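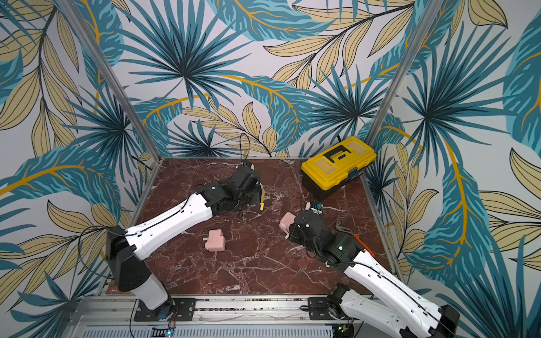 Kathleen Ó Flaithearta 读完初稿后的意见是,写得太像花卉图鉴了,壁纸的关键在“接”,一片叶子画得再好,隔一张纸对不上,整面墙就散了。她还问我们:为什么前三页都在讲棕榈,接缝只占半页?

这话一下子点醒了我们!所以现在这一版把顺序倒了过来,先讲接缝和重复,再讲叶子和颜色。原来那几页棕榈的资料舍不得全删,挑了一些放在后面。

# 一片叶子怎样铺满一面墙:热带叶纹壁纸的重复与对花

## 题目是怎么来的

一开始我们想做的是“热带植物纹样的流行史”,题目大得吓人。查了一个星期资料,越查越散,最后是在 Pondellow 的旧样本册里找到了方向。那本册子很厚,边角都卷了,每页右下角用铅笔写着花距和对花方式。同样是大叶子,有的一眼就看得出在哪里重复,有的翻来覆去看也找不到头。为什么?就这一个问题,够我们忙一学期了。

于是项目定成两部分:一部分是看和量,把样本册里的叶纹按对花方式分类;另一部分是自己刻一块版,手印出一小面墙的壁纸,看看书上说的规律到了自己手里还灵不灵。

## 几个基本说法

写报告之前我们对这些词也是半懂不懂,先说清楚。

**花距**是同一个图案沿纸的长度方向再次出现的距离。花距大,裁纸时浪费就多,但图案舒展;花距小,省纸,可是容易显得碎。

**平接**是左右两幅纸上的图案在同一高度对上。贴起来最省心,缺点是横向容易排成队,远看像一条一条的腰带。

**错接**(也叫半错位)是相邻一列往下移半个花距。大叶子特别适合这样排,因为叶子本来就斜着长,错开以后视线会顺着斜线走,不容易停在某一朵、某一片上。

**随意接**是不用对花,多见于竖条纹和细碎肌理,叶纹里我们几乎没有碰到。

翻样本册的时候,我们拿透明描图纸蒙在上面,只描叶脉的主干,不描轮廓。这个办法意外地好用!轮廓很会骗人,叶子叠着叶子,看着千变万化,主干一描出来,骨架就露馅了:有的图案骨架是一排整整齐齐的“V”,有的是连绵的波浪线。波浪线的那些,正是我们最难找到重复位置的那些。

## 动手:刻版与第一次试印

我们用的纸宽 538 毫米,版是正方形的麻胶版,边长 178 毫米。横着印三次正好铺满一幅,三块加起来 534 毫米,两边各留 2 毫米白边,当时觉得这个算法漂亮极了。

草图在 Guvum 里拼的。这个软件可以把一个单元自动铺成一片,拖动一笔,四周同时跟着变,很适合找接缝里的毛病。我们前后画了好多稿,淘汰的主要原因有这么几个:

- 叶尖都朝同一个方向,铺开以后像一群鱼往左游;
- 空白处连成了竖条,比叶子还抢眼;
- 有一片特别深的叶子,每次重复都跳出来,成了一个个黑点。

最后一种最难改。把那片叶子调浅,整张图又没了精神。后来的解决办法是再加一片差不多深的,放在对角的位置,两片互相牵着,谁也不孤单。

刻版比画图慢得多。叶脉要留细线,刀稍微一滑就断。断了的地方我们没有补,顺势改成了叶子的缺口,印出来倒很自然,像被虫咬过。

第一次试印是平接,颜色只用一个深绿。挂起来退后看,腰带果然出现了,而且比软件里看着明显得多!屏幕上的图太小,眼睛一下就把它看全了;真正站在墙前面,人是左右走动的,横向的队列会跟着你走。

## 改成错接以后

第二次把中间那一列往下移 89 毫米,也就是半个花距。效果立刻好了,斜线出来了,叶子好像在爬。

麻烦也跟着来了。一幅纸里有三列,单数。第一列高、第二列低、第三列又高,那么右边那幅纸的第一列就必须是低的,否则接缝两侧是两列一样高的叶子,错位在这里断掉。我们裁第二幅的时候完全没想到这一点,照着第一幅的起点裁,贴上去才发现接缝处有两列并排站着。重新裁,上端多去掉半个花距,才对上。

如果一幅纸里是双数列,每幅就可以从同一个高度起裁,省事很多。样本册里 Hustivano 那一组大叶纹,用的就是双数列,之前我们还记了一句“排得有点挤”,现在很想把这句话收回来。

还有那 2 毫米白边。单看一幅纸,白边干干净净;两幅一拼,中间就是 4 毫米的白缝,从上到下一条直线,什么叶子都救不了。最后用钢尺压着把白边全部裁掉再贴。裁的时候要换新刀片,旧刀片会把纸边拉毛,毛边吸了糨糊会起一圈小泡。

糨糊用的是 Brannigan 的粉,按袋子上的说明兑水。刷完要把纸对折放一会儿再上墙,让它胀匀。我们第一幅没等够,贴上以后还在胀,叶子就比旁边那幅高出一点点,只好趁还能挪动揭下来重来。

## 颜色

单色版印顺了以后,我们开始加颜色,这是整个项目里最快乐的一段。

叶子为什么不全用绿色?翻样本册的时候就注意到,好看的叶纹里绿色往往很少“纯”。偏蓝的、偏灰的、接近黑的,再放一点暖色进去,绿才显得绿。我们照这个思路调了青绿、墨蓝和一种米黄,叶子的中脉想用金黄。

金黄最难。用不透明的黄盖在深色上,发粉发木,像贴了一条胶带。Loretta Pruitt 建议换成透明的琥珀色,薄薄罩一层,让底下的颜色透上来。试了之后真的不一样,在米色底上是蜂蜜色,到了青绿上就变成橄榄色,同一罐颜料印出两种叶脉。

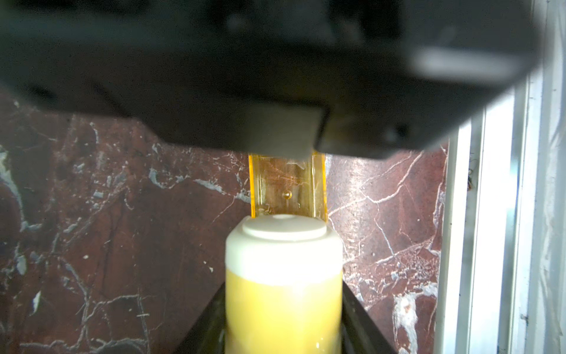 透明色也有它的脾气。罩一遍太淡,罩两遍刚好,罩三遍就闷了,深浅的差别又被盖平。每一遍之间要等干透,我们定的是隔 10 个小时,所以后来总是晚上印、早上看。早上看颜色还有一个好处:窗边的光是冷的,琥珀色在冷光里如果还显得暖,到了灯下就不用担心。

底色也改过一次。原来用纯白,叶子的边像剪出来的一样硬;换成带一点点灰黄的米白以后,深色叶子退下去了,浅色叶子反而浮起来,前后层次比原来多。我们没有改动任何一根线条,只换了底色!

另外做了一个小对比。同一块版,一张用四种颜色,一张只用深浅不同的两种蓝。本来以为四色的会更容易看出重复,因为有亮黄色的叶脉做记号。结果两色的更容易被看穿。我们的理解是,颜色多的时候,眼睛忙着在颜色之间跳,顾不上比较形状;颜色一少,形状就成了唯一可看的东西。这个解释还很粗,值得以后再试。

## 给别人看

四种样张挂在走廊上:平接单色、错接单色、错接两色、错接四色。我们请了 30 位同学,每人站在同一条线后面,用手指出“图案从哪里开始重复”,同时问最喜欢哪一张。

平接单色几乎是一抬手就指对了。错接四色最慢,有人走到跟前又退回来,有人指了一片叶子,又说不是这片。喜欢哪一张的意见很分散,比我们预想的有意思。好几位选了平接,理由是“看着安心”“知道下一片在哪里”。我们一直把藏住重复当成好壁纸的标准,这些回答让我们重新想了想。小房间里、床头那面墙上,也许规规矩矩的排列更让人放松。

还有一位同学提到转角。叶子贴到墙角处拐过去,一半在这面墙,一半在那面墙,她觉得这是整间屋子最好看的地方。我们的样张都是平的,完全没有考虑转角!回去以后用纸板折了一个直角试贴,发现大叶子跨过转角时,只要中脉不落在折线上,叶形就能保持完整;中脉一旦压在折线上,叶子就像被合上的书,窄了一半。

## 棕榈和芭蕉:画法笔记

从初稿里留下来的部分,给以后想做同类题目的同学参考。

扇形的棕榈叶,裂片从一个点放射出去,这个点的位置决定了整片叶子的朝向。画的时候先定点,再定最长的一根裂片,其余的往两边递减。裂片之间的缝隙不要一样宽,一样宽就成了折扇。

芭蕉一类的宽叶,重点在中脉。中脉略弯,两侧的细脉与它接近垂直,到叶尖才慢慢收拢。宽叶面积大,是整幅图里“安静”的地方,可以放在棕榈旁边,让眼睛歇一歇。

细长的小叶最适合填空。前面说的竖条状空白,我们就是用浅色的小叶打断的,线条勾细一点,颜色靠近底色,远看几乎没有,近看又很丰富。

## 还没做完的事

转角的实验只做了一个纸板,想换成真正的墙再贴一次,内角外角都试。双数列的版也画好了草图,单元要改窄,叶子得重新安排,目前卡在一片芭蕉上,它太宽,怎么放都会碰到邻居。

刻好的麻胶版洗净以后夹在两块木板中间压着,还能再印。剩下的琥珀色封好口放在柜子上层,下一组要用的话,先在废纸上罩两遍看看浓淡。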